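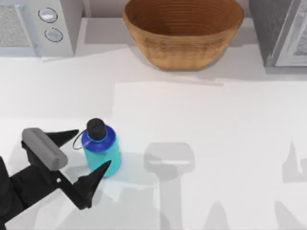
Product Review: Breva 35 Single-Action Airbrush Set

Prepared for the Halliday Scale Modelers' Association by Shoaib Arain

The Equipment Section was asked to evaluate the Breva 35 airbrush set for possible use in the association's beginner course. The set is sold as a complete starting package for builders of armor and wheeled military vehicles. It contains the airbrush, a braided hose, two paint cups, a spare needle, a cleaning brush and a printed manual. A compressor is not included, and members should budget for one separately. All testing was carried out with the association's own tank compressor. 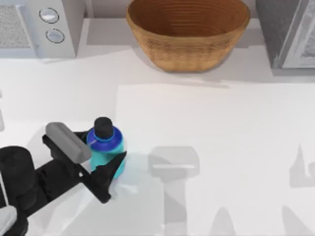 Page last revised: December

Test conditions

Three members took part in the evaluation. Liudmyla Dovhaniuk painted a resin recovery vehicle in a single-color finish. Orest Zhuravel used the airbrush for a three-tone camouflage scheme on a plastic eight-wheeled carrier. The undersigned applied primer and clear coats to spare hull parts. Acrylic paint was used for color coats and a lacquer product for priming. Members wore respirators when spraying lacquer.

Construction and handling

The body is chromed brass and is comfortable to hold for long sessions. The trigger is smooth, although the return spring is stiffer than most of our members are used to. Ms. Dovhaniuk, who has small hands, reported some fatigue after painting the wheels and running gear. The paint cups attach firmly, but the larger one blocks the view of the nozzle when the airbrush is tilted downward. For work inside wheel wells and under fenders, the smaller cup is recommended.

The manual is poorly organized. Disassembly is shown on one page and reassembly on another, with different part numbers in each. The association has written to the distributor, Istudex, about this matter and will publish any reply it receives.

Performance

Primer coverage was even and required no special technique. Base coats of thinned acrylic went down well, with good access to the areas behind side skirts and stowage racks. The airbrush is less suited to fine work. Mr. Zhuravel was able to produce soft-edged camouflage bands, but narrow lines were inconsistent, and he completed the smaller patches with masking putty. Builders who intend to do post-shading or mottled finishes at 1/72 scale will need a double-action model.

One fault was recorded. The needle packing leaked slightly when lacquer thinner was left in the cup between coats. Tightening the packing screw corrected the problem, and it did not return during the test.

Cleaning takes a few minutes when only the color is being changed. A full strip-down takes considerably longer, and the nozzle is small enough to be lost easily. Members should work over a tray. Spare nozzles are available from Istudex but must be ordered in pairs.

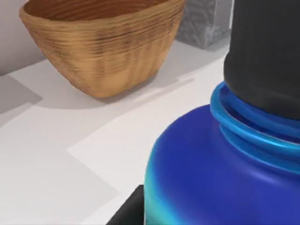

Recommendation

The Breva 35 is approved for the beginner course. It is suitable for priming, base coats and simple camouflage on vehicles in 1/35 scale and larger. It is not recommended as an only airbrush for members who work mainly in smaller scales. Members who already own a double-action airbrush may still find it useful for primer and varnish.

The Equipment Section suggests that the manual be replaced with the association's own cleaning sheet when sets are issued to students. Margarida Bettencourt has agreed to prepare the sheet. Requests to borrow the test set may be made at the equipment desk.

Recent reviews
Vatudora Tracked Carrier, Full Resin Kit
Istudex Masking Putty and Tape Assortment
Photoetch Bending Tools Compared
Weathering Pigments for Desert Vehicles
Thierry Vidal: Building a Field Workshop Diorama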